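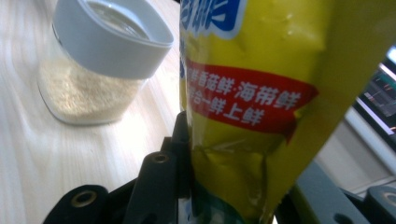 Powdered seasonings keep their flavor best when air and damp stay out, and the bag they are sold in stops doing that job well once it has been cut open. A rolled top and a rubber band will hold for a few days. After that the powder near the opening starts to clump, and the lumps work their way down. The fix is to move the contents to a jar with a lid that fits. The bag I used for this page is a yellow foil one with a red label that mentions mushroom and kelp (香菇 and 海带), and the jar is square clear glass with a white plastic lid that has a round window in the top. Any dry seasoning is handled the same way, and so are bouillon granules, fine salt and ground spices.

What you need

A clean glass jar with a lid
Scissors
A sheet of plain paper, letter size or larger
A dry teaspoon
Masking tape and a pen
A clip or strong rubber band for whatever is left over

Choosing the jar

Check the net weight on the bag first. Granules are lighter for their size than salt, so a jar that holds 500 grams of salt will not hold 500 grams of bouillon. If you can't tell whether it will fit, pick the bigger jar. Square jars line up against each other and waste less shelf space. Round ones are easier to scrape clean with a spoon. I use square ones in the drawer and round ones next to the stove.

Clear glass is fine if the jar lives in a cupboard. On an open shelf in the sun, paprika and other red spices fade, so put those in the dark.

Washing and drying

Wash the jar and lid in hot soapy water and rinse well. Take out the lid gasket if it has one and wash it separately, then dry the groove with the corner of a towel. Leave everything open on a rack overnight. A jar that looks dry at 9 in the evening can still have water under the rim, and one drop is enough to set a spoonful of powder solid.

If the jar held something strong before, such as curry powder or coffee, put a tablespoon of baking soda in it with warm water and let it stand for an hour before the final rinse. Smell the lid too. Plastic hangs on to odors longer than glass does.

Filling the jar

1. Stand the bag upright and tap the base on the table until the powder settles. Do this before cutting. Powder caught in the top seal is what ends up on the counter.

2. Flatten the top of the bag and cut off one corner. Start with a small cut. You can always make it wider, and a small spout is easier to aim.

3. Put the sheet of paper on the table and set the open jar in the middle.

4. Hold the bag with one hand near the bottom and the other just behind the cut corner. Pour slowly. Foil bags crease as they empty, and powder collects in the folds, so stop halfway and smooth the sides out with your fingers.

5. Stop a finger's width below the rim. You need room for the spoon.

6. Wipe the rim with a dry paper towel before closing. Grains left there keep the lid from sealing.

7. Fold the paper down the middle and tip anything that spilled back into the jar.

For a narrow jar, roll a second sheet of paper into a cone and use it as a funnel. Metal funnels work for salt, but fine powder tends to hang up in the neck.

Labeling

Write the name and the month you opened it, for example "mushroom seasoning, September," on masking tape and stick it on the side. If the jar goes in a drawer, put the label on the lid. Before you throw the bag out, copy down the best-by date and the amount to use per serving. Tobias Lindqvist wrote in after the first version of this page to say he cuts the directions panel off the bag and tapes it to the back of the jar – good idea if the print is small, or if the panel is in a language you'd have trouble copying.

Leftovers in the bag

Press the air out, fold the cut corner over twice, then roll the top down and clip it. Keep it inside a second zip bag if your kitchen is humid. Refill the jar only when it is empty, and wash it between fills.

If it clumps anyway

Soft lumps break up with a fork and the powder is fine to use. Hard lumps mean water got in. If there is any off smell or discoloration, throw it away. The usual cause is shaking the jar over a steaming pot, so spoon what you need into a small dish first and close the lid before you go back to the stove.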